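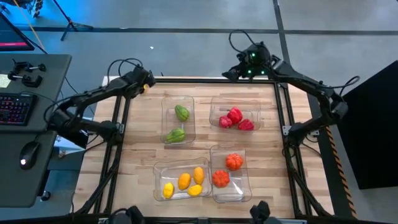
**Marora** is a six-part television miniseries directed by Aníbal Baptista and written by Baptista and Irina Sima. It was first shown on March 8, 2020, and was released on Blu-ray and DVD by Filtex in April of the same year. The two disc editions were made from separate masters and do not match in color. The difference is greatest where strong greens and reds share the picture with pale tan tones. Much of the series takes place in market halls and kitchens, and the mismatch is visible in every episode. A corrected DVD was issued later. A feature-length version, cut from the first three episodes, is known as *Morais*.

## Plot outline

The series follows the Morais family, who run a wholesale food business in the port town of Marora. After the death of the founder, the business passes to his two daughters, who have not spoken in years. The elder wants to sell the warehouse to a shipping company. The younger has already borrowed against it. Episodes one through three cover the week before the sale. Episodes four and five go back to the founder's arrival in the town, and the last episode returns to the present for the signing and what follows it.

The middle episodes are told in a different order on the disc editions than in the first broadcast. The broadcast placed the founder's arrival in episode four and the warehouse fire in episode five. On disc the two are reversed, following the shooting script. No scenes were added or removed to allow for the change, but the recap at the start of each episode was recut.

## Production

Baptista and Sima wrote the first draft as a single feature. It was expanded after the production company, Mireo, asked for a version that could be sold as a series. Sima wrote episodes four and five alone and is the only credited writer on both.

The cast is led by Impi Lahtinen as Helena Morais, the elder daughter. Senyo Akolgo plays the shipping company's agent, a part that was limited to two episodes in the first draft and appears in all six in the finished series. The director of photography was Dorin Căpraru, who also supervised the broadcast grade.

Photography was digital, at 25 frames per second, with one set of lenses for the present-day episodes and an older, uncoated set for the past. The older lenses produce low contrast and strong flare. Căpraru kept both effects in the grade and asked that blacks in the two past episodes be left slightly raised. The warehouse interior was a built set. The market hall was a working building and was filmed at night, under its own overhead lights, with small fixtures added near the stalls.

Dialogue was recorded on location. The market hall scenes required a large amount of replacement dialogue, owing to refrigeration noise, and the replaced lines are most noticeable in episode two.

## Broadcast

Each episode runs 59 minutes without breaks. The first two were shown together, and the rest one at a time. The broadcast version carries stereo sound only. A 5.1 mix was prepared at the same time but was not used until the disc release.
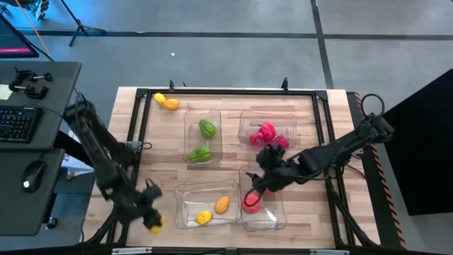 The broadcast master has on-screen titles in the picture for place names and dates. Filtex obtained a master without them and rebuilt the titles as player-generated subtitles, which can be turned off. On some older players the titles appear one line lower than intended and overlap the dialogue subtitles. The fault affects the Blu-ray edition only.

## Home media

### Blu-ray

The Blu-ray edition contains three discs with two episodes each. Video is 1080i at 50 Hz, AVC encoded, and the 25-frame source is carried as paired fields. Players that detect this correctly output a full progressive picture. Those that do not may show combing along horizontal edges, mainly in the opening credits.

Audio is a lossless 5.1 track with a lossy stereo track taken from the broadcast mix. Subtitles are provided in English, Portuguese, Romanian, and Finnish. The third disc also holds the supplements:

- *The Warehouse*, a production documentary, 20 minutes
- Commentary on episodes one and six by Baptista and Sima
- Commentary on episode four by Căpraru
- A gallery of some 200 stills and set drawings
- The broadcast recaps for episodes four and five

### DVD

The first DVD edition also uses three discs. Its master was a standard-definition tape made early in post-production, before Căpraru's final pass on the grade. Reds are shifted toward pink and greens toward yellow, and the raised blacks of the past episodes have been pulled down to normal level. Shadow detail in the fire sequence is largely lost.

Filtex confirmed the error and replaced the discs on request. The corrected set was made by scaling down the Blu-ray master. It can be told from the first by the letter B following the catalog number on the disc label; the outer case was not changed. Menus and supplements are the same on both, and neither includes the Căpraru commentary.

### Versions at 24 frames per second

A second Blu-ray edition was prepared for regions in which 50 Hz video is not widely supported. The picture was slowed to 24 frames per second, and running times are longer by about four percent. The sound was slowed to match and pitch-corrected. The correction was left off the stereo track of episode three, where voices are lower than normal throughout.

## Feature version

*Morais* runs 90 minutes. It omits the shipping agent's first scene and ends with Helena's refusal to sign, which in the series occurs near the close of episode three. The ending uses one shot that does not appear in the series, showing the warehouse doors from the water side. Baptista approved the cut but did not edit it.

The feature version was graded from the same files as the series and matches the Blu-ray in color. It has been released only as a single disc with no supplements. Chapter stops are placed at even intervals and do not follow scene changes.

## See also

- Interlaced video
- Color grading
- Miniseries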